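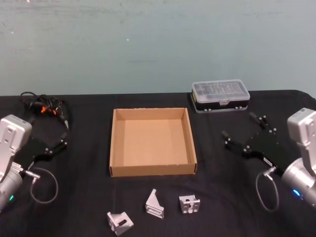

Un bac en carton pour la quincaillerie

Samedi de pluie, donc samedi de tri ! J'ai étalé une nappe noire sur la table (les petites vis s'y voient tellement mieux) et j'ai posé au milieu un bac en carton ondulé, tout bête, avec des rebords bas. La boîte à couvercle transparent reste derrière, à portée de main, pour tout ce qui est minuscule.

Le gros du stock vient de la vieille étagère Rorberg, démontée en septembre, et d'un tiroir où je jetais tout depuis des années... La règle du jour : ce qui est trop grand pour les compartiments va dans le bac, et on commence par les équerres. Celle en L, avec son trou rond et son trou allongé, je l'adore, elle rattrape toutes mes erreurs de perçage.

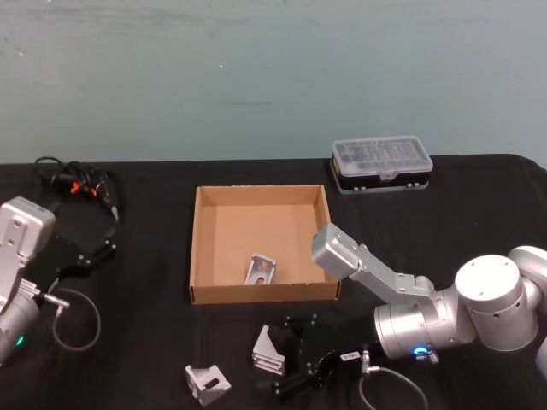
Declan Horrocks m'écrit que le carton finit toujours par s'affaisser sous le métal et qu'il faudrait doubler le fond. Bon, j'ai gardé une chute de feutre, je vais essayer ça avant d'attaquer les charnières.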